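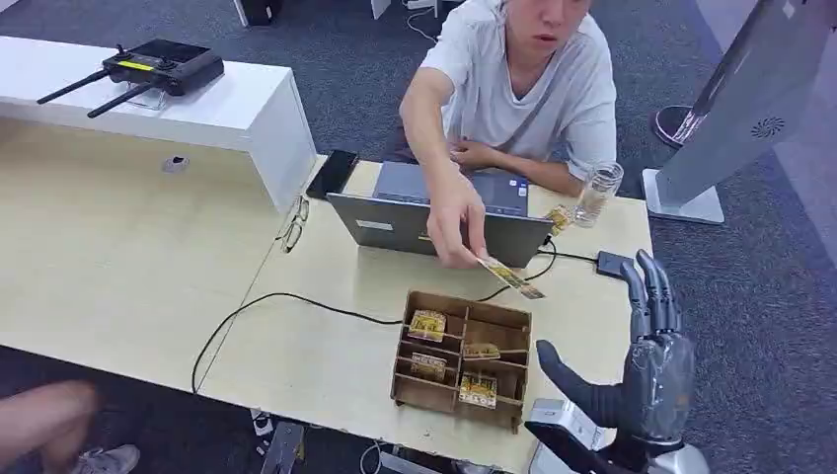 Widine Parcel Lockers: Frequently Asked Questions
Last updated 2/20/19

Where are the lockers?
There are two banks, one at Nirkthorpe station (platform side, past the ticket barrier) and one outside the Říha building on the ring road. The station bank can only be reached during station opening hours. The Říha bank is open at all times.

How large a parcel can I send to a locker?
Small compartments take parcels up to 15 cm high. Large compartments take parcels up to 48 cm high. Width and depth are the same in both: 38 cm by 60 cm. The weight limit is 20 kg per compartment. Parcels over the limit are returned to the Pluvedari depot and a redelivery fee is charged.

How do I address a parcel to a locker?
Write your full name, your Widine customer number and the bank code on separate lines. The bank codes are 223 for Nirkthorpe station and 248 for Říha. Do not add your home address. The sorting system reads the first postcode it finds and may send the parcel there instead.

My collection code has not arrived. What should I do?
Codes are sent by text message once the compartment door has been closed and the locker has reported to the depot. At Nirkthorpe this report can be delayed by up to two hours — the signal under the platform canopy is weak. If no code has come by the next morning, use the contact form and quote the sender's tracking number.

How long is a parcel kept?
Five days, including the day of delivery. One extension of two days can be requested from your account page before the fifth day ends. Extensions are not given for large compartments in December.

Can another person collect for me?
Yes. Forward the code to them. No identification is checked at the locker, and we cannot trace a parcel after the correct code has been used.

The door did not open, or closed again before I took the parcel.
Enter the same code a second time. It remains valid for ten minutes after first use. If the door still does not open, note the compartment number and ring the number printed beside the keypad.

Can I return goods through a locker?
Returns are accepted at Říha only. Nirkthorpe will be added in March, after the keypad units are replaced.

Is there insurance?
Each parcel is covered up to €200. Cash, jewellery and perishable food are excluded. Claims must be made in writing within 14 days of delivery to Dagmar Jurčo, Customer Claims, Pluvedari depot — please enclose proof of value.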